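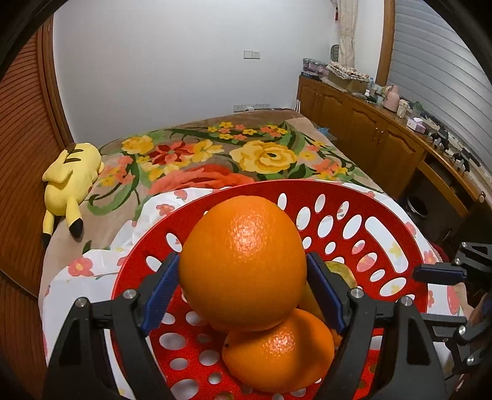 Milix moves part of its packing staff to hand-held gripper work

8 September 2025
By the business desk
100 shares | 3 comments

Fruit packer Milix has started running robotic picking cells on the small-order line at its Erkent packing house, and has moved part of the line's staff into a new job that consists of recording the movements the robots learn from. The change took effect in August and covers 64 employees, the full headcount of the line across both shifts.

The small-order line fills baskets and trays for shops and offices. Unlike the bulk lines, which have been sorted by machine for years, it deals in mixed fruit and short runs, and until this summer every piece was placed by hand. The three new cells were supplied by Wumbei, a maker of two-finger grippers, and run a control program called Rusel. Each cell has two arms. One holds or turns the basket when needed and the other places the fruit.

Rusel is trained on recordings of people doing the same work. An operator holds a gripper in each hand, of the same shape as those on the robot arms, and picks up and sets down fruit with them while a camera on the tool records. The fingers have ribbed pads that close on the fruit from both sides. Because the tool in the operator's hand matches the tool on the arm, the company says, the recordings can be used without being converted from a human grip to a mechanical one.

A full set for one item is 1,000 recordings. A recording is one pick and one placement, from the moment the fingers start to close until the fruit has been let go. Milix began with oranges, which are firm and close to round, and then added mangoes and mixed baskets containing both. Soft fruit is not part of the current program.

Recording takes place in two settings. Some is done at tables beside the line, under the same lights as the cells. The rest is done by employees in their own homes, on beds, desks and kitchen counters, using baskets and fruit sent out from the packing house. Milix says the first version of Rusel, trained only on line recordings, missed picks when the basket was a different color or the surface under it had a pattern. Home recordings were added to vary the background. Staff are asked to leave the room as it is and to use whatever cloth or cover is already in place.

Home recording is voluntary and is paid at the same hourly rate as work on the line. Time is logged from the tool, starting when the grippers are switched on. Employees raised two objections to this during the trial. The first was that setup and cleaning were not counted, and the company has since added a fixed allowance for both at the start and end of each session. The second concerned privacy, as the cameras pick up a good part of the room behind the work. Under the rules now in force, an employee can view each recording before it is sent and delete it without giving a reason. Other members of the household may not appear. Recordings are held by Milix and licensed to Wumbei for use in Rusel, and staff who leave the company can ask for their home recordings to be removed from future training sets. Recordings already used in a trained version stay in it.

On the line itself, the work has been divided again. Packers used to stand at one station for a shift and fill baskets from start to finish. Now the cells place the lower layers and a packer finishes the top, where appearance counts and where fruit has to be turned to hide stem marks. A packer may also be assigned to attend a cell. That job covers loading fruit, clearing failed picks and entering a short code for the cause of each one. The codes go to the recording group, which makes extra recordings of the cases that fail most often.

The most frequent code so far has been for fruit lying against the basket wall, where there is little space for the second finger. The next is for a fruit held too high or too low between the pads, so that it rolls when the fingers open. Both are being recorded again. Operators have been told to slow down just before release and to keep the fruit over the center of the basket until the other hand is clear of the rim.

Speed remains lower than by hand. A cell working on oranges alone keeps up with an experienced packer for most of a shift, according to the company, but falls behind on mixed baskets and stops more often. Milix has not published rates for either and says it will not do so until the cells have run through a winter season. Fruit damage is checked by pulling 100 pieces per shift from the cells and the same number from the hand stations. The company describes the results as comparable but has not released them.

No jobs have been cut on the line as a result of the cells, and Milix has given a written undertaking that none will be before the end of the season. It has, however, stopped hiring seasonal packers for the small-order line, which in past years took on extra hands before the holidays. Workers' representatives at the site say this is where the effect will be felt, and have asked for the recording jobs to be opened to former seasonal staff. The company says it is considering the request.

There is also a disagreement over grading. Recording operators are currently classed as packers. The representatives argue that the work calls for training that packers do not receive - handling the grippers, checking footage, sorting recordings by fault code - and should sit one grade higher, with cell attendants. Milix accepts the point for attendants and has regraded them. For recording operators it says the question will be taken up when the current pay agreement is renewed.

Physical strain has changed as well. Reaching across the belt, the usual source of shoulder complaints, is down for staff who rotate through the cells. Complaints about wrists and thumbs have come in from the recording group, where the grippers are squeezed many times in a session. Wumbei has supplied a lighter spring for the trigger, and sessions are now broken up by a change of task. Operators may also swap the placing hand between recordings, provided the change is noted.

Milix plans to keep the number of cells at three through the winter. Pears are next on the recording list, followed by nets of small citrus, which Rusel does not yet handle.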